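Fulia small parts organiser, smoke grey: long-term review

I own too many small things. Screws, fuses, picture hooks, the tiny Allen keys that arrive with every piece of flat-pack and breed in the dark. For years they lived in an ice cream tub, which worked well as long as I never needed any of them. In August I tipped the tub out looking for one particular washer, failed to find it, and bought the Fulia.

It is a clear plastic box with a hinged lid, tinted the colour of a 1980s hi-fi cabinet. I chose smoke over plain clear because the plain one looked like something a dentist would keep you waiting beside. The tint is light enough that you can see what you've got without opening anything, as long as what you've got isn't also grey. Mine mostly is.

The dividers

These are thin grey panels that lift out. I have mine set up with one long wall down the middle and shorter ones across it, two rows of three, and I've come to think this is as many compartments as a person can be trusted with. My first go had far more. I spent an evening sorting 449 screws by length, felt marvellous, and then couldn't remember which end was the short end.

The panels go in firmly and need a bit of a wiggle to come out again. They sit well down on the floor of the box, so larger bits stay where you put them. Very thin things are another matter. Panel pins got under the long wall within a week, and I found a flat washer visiting its neighbours. If you mostly store pins or beads, look for a box with moulded walls.

The lid

The lid is a shallow tray in the same tinted plastic, and it drops right back and lies flat on the table. I like this more than I expected to. It becomes somewhere to put the six wrong screws while you hunt for the right one, and they don't roll off and under the cooker. It does mean the open box takes up twice the room, so clear the mugs first.

There is some dark printing on the inside of the lid, in a size intended for mice. I have never felt the lack of it.

The latches

Two black clips fold over the rim and hold the whole thing shut. They close with a proper snap. Opening them is harder on the nails, and for the first month I did one of them with a teaspoon. They've loosened since — enough to manage with a thumb, and still tight enough that I carry the box upright like a briefcase and feel like a man with important fuses.

I have dropped it once, from worktop height, on to tiles. One clip popped and the other held. I picked up a good deal less than I deserved to.

Against the others

Before this I'd borrowed a Zarkov case, which is tougher, heavier and opaque, so you open it every single time to remind yourself it's the one with the rawlplugs in. I also looked at the Jiltelholm drawer unit, which is handsome and wants to be screwed to a wall. The screws for doing that were in the ice cream tub.

The cheapest of the lot was the Hämäläinen flip box with 8 fixed sections. Decent enough, but you get the sections you're given, and none of them will take a roll of tape.

Grumbles

It scratches. Mine has gone cloudy on the base from being slid about, though on a white table it still looks fairly smart. It also shows every fingerprint, and plastic this shiny throws the kitchen light straight back at you while you're peering in after a grub screw. Fulia will sell you spare dividers but not spare clips, and I'd have preferred it the other way round.

Would I buy it again? I already have. The second one is for sewing bits, and it has been tidy for 200 hours at least.

Four stars. The washer is still missing.
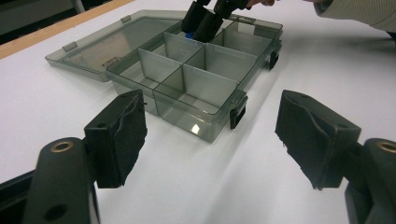
I'd have gone to four and a half if the clips could be bought separately, and I may yet, as the firm says it is thinking about it. In the meantime the ice cream tub has been washed and put back in the cupboard, where it is already holding two batteries and a key I don't recognise.

Contact | Privacy | © Small Storage Reviews | Review no. 1786 | Back to top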